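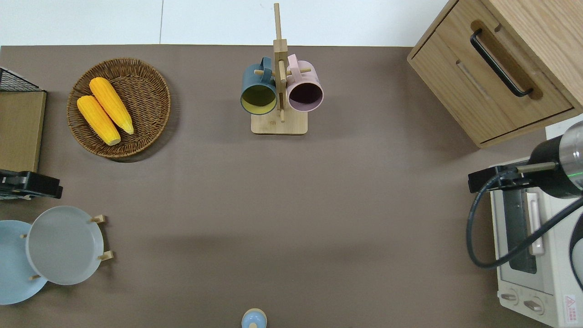 Do the pieces have to be set up in a particular order?

Start with the mat and the drawer box, then the dish rack, and leave the mug tree and baskets until last. The heavy pieces are hard to shift once there is crockery beside them.

4. Arranging the bench

This section covers the Nernbridge bench set once the parts have been unpacked and checked against the list on page 11. If anything is missing, contact Steseo before you go on.

4.1 Mat and drawer box

1. Clear the bench and wipe it down. Let it dry.

2. Unroll the mat and leave it flat overnight if the corners lift. It can sit square to the bench or on an angle. Keep it clear of the cooktop.

3. Stand the drawer box towards a back corner, with the drawer facing the side you work from. Open the drawer all the way once to make sure nothing blocks it.

4. Leave the middle of the mat clear until the drawer box is where you want it.

Note: The mat is not a chopping surface. Use a board.

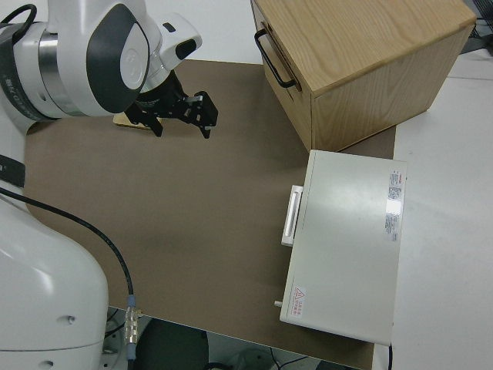 4.2 Dish rack

1. Place the rack on the mat with its feet flat. Press on each end. If it rocks, loosen the rails a quarter turn, press down and tighten again.

2. Stand plates on edge between the pegs, largest at one end. Dinner plates up to 127 mm in radius will fit. Bowls are better in the cupboard.

3. Don't lay cutlery across the pegs. It slides out when a plate is lifted.

Caution: The timber is oiled, not sealed. Tip out any water that collects underneath and don't put the rack in the dishwasher.

4.3 Mug tree

1. Screw the post into the square base by hand until it stops. Do not use pliers.

2. Hang the first mug by its handle, then put the next on the opposite side. A tree loaded on one side only can tip when it is bumped.

3. Keep the tree away from the drawer front, so the drawer can open without catching a mug.

4.4 Baskets

The round basket is for fruit and vegetables with a skin or husk, or anything you plan to cook that day – corn, onions, lemons. Shake it out over the sink once a week. It can be wiped with a damp cloth but should not be soaked.

A lined basket can hold tea towels and cloths. Take the lining out and wash it in cold water before first use, as the dye in the pattern may run.

4.5 Toaster oven

The oven is sold separately. Follow the maker's own instructions for clearance, and use those figures if they differ from ours. Keep baskets, boards and cloths away from the door, and let the oven cool before moving anything past it. 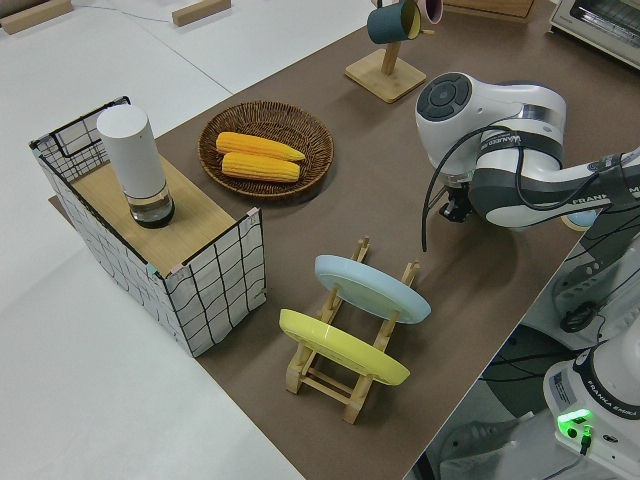 Dish rack, round basket and mug tree set out together.

Spare pegs and rails are listed in section 11. Quote part 141 for the mug tree post.

We use cookies to remember your region and language. Accept | Manage settings

© Steseo | Contact us | Back to top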